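# Grelano

A data card for the Pondale college football play-by-play set.

I put this together because I wanted to know whether teams really do go flat on Senior Day, and I couldn't find the answer in a shape I could load. So I typed a lot of it in myself (evenings, mostly — my wrists have forgiven me). There are 2,000 drives in the main file, one row per drive, plus a smaller file with 700 kicks, because I got curious about kickers halfway through and never got un-curious!

Each row has the home team, the visiting team, the starting yard line, the result, and a flag called `last_home` that is set when it's the home team's final home game of the regular season.

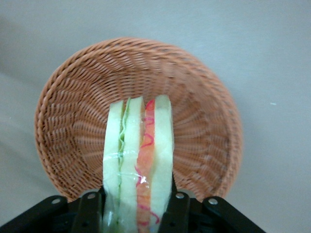

The flag is the part I'd check first if I were you. A few schools moved their ceremony up a week when the last home game fell on a holiday weekend, and I went with the schedule, so `last_home` follows the calendar and ignores the flowers and the framed jerseys.

Yard lines are stored as distance to the end zone, so 75 means a team started on its own 25. I went back and forth on this — Henao, the script that builds the tables, still has both versions in it, and the old one is commented out. Please leave it there, I'm sentimental.

Overtime drives are in the file but marked with period 5 or higher. Drop them if you're averaging field position, or your numbers will look wonderful for no good reason.
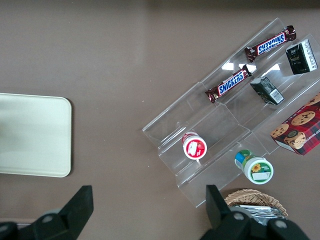 Why do some drives have a blank result?

Those are drives where my two sources disagreed, usually over a fumble on a punt return, and I left the cell empty until I can settle it.

Version 2 went up Monday, May 3, 2021. It fixes the safeties, which had been credited to the wrong team since February (sorry!). Column names didn't change, so your old code should run as it did. If you spot a bad row, open an issue with the game and the drive number and I'll get to it.

Related

- Pondale kicks file
- Henao build script
- Zevura: bowl game attendance
- Notes on neutral-site games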